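27.07.21 – Notizen, Werkstatt Ilden

Vormittags Telefonat mit Deepak Tripathi wegen der Delegation. Es kommen jetzt 38 Personen, im Mai war noch von einer kleineren Gruppe die Rede. Die meisten sind von Herstellern für Medizintechnik, einige auch aus der Landwirtschaft. Sie bleiben 2 Tage in der Region, bei uns sind sie nur am ersten Nachmittag.

Mebrat Gashaw macht die Begrüßung und erklärt den Verbund mit Sternton. Ich habe sie gebeten, die Folie mit den Exportzahlen wegzulassen, die Werte sind von vor der Umstellung und Zokon hat sie nie bestätigt. Sie will es sich noch überlegen. Harish Gounder übernimmt den Teil über Zulassung. Für diesen Teil brauchen wir mehr Zeit als im Plan steht, nach meiner Erfahrung kommen dort die meisten Fragen.

Die Gäste in 5 Gruppen teilen, mit allen zusammen geht der Rundgang nicht. Namensschilder: 100 Stück sind im Schrank, aber ohne Clips. Clips bestellen!
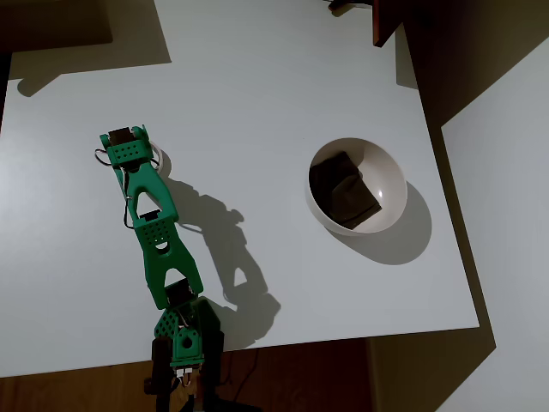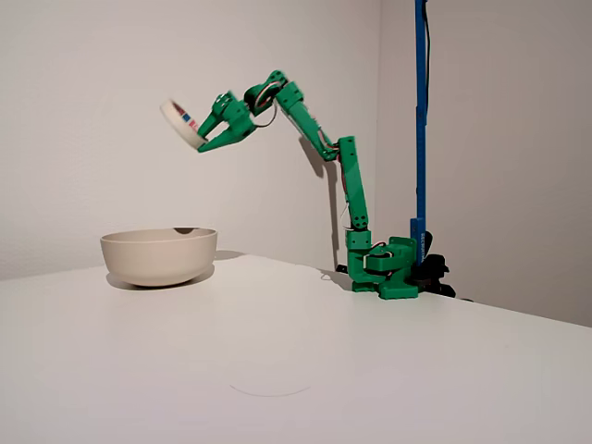

Frage von Bontu Abera per Mail: Wer bezahlt den Bus von Sternton zu uns und zurück?

Den Bus bezahlt Zokon, die Rechnung geht direkt dorthin und läuft nicht über unsere Kostenstelle. Das Abendessen ist davon getrennt, dafür habe ich noch keine schriftliche Zusage.

Mit Mulugeta Chala über die Übersetzung gesprochen. Ein Teil der Gäste kommt von der Firma Šťastný und möchte die Unterlagen auf Tschechisch. Er kennt ein Büro, das solche Texte schon gemacht hat – Angebot soll bis Freitag da sein. Bitte den Namen in allen Listen mit Haken und Strich schreiben, im letzten Programm war er falsch und das war mir sehr unangenehm.

Noch offen:
Sitzordnung für das Abendessen (Mebrat)
Parkplatz für den Bus, Anfrage bei der Gemeinde liegt seit letzter Woche
Vereinbarung zur Vertraulichkeit, Harish hat den Entwurf, es fehlt der Absatz über Fotos
Antwort an Deepak wegen der zwei Vegetarier

Morgen zuerst die Gemeinde anrufen, danach Clips.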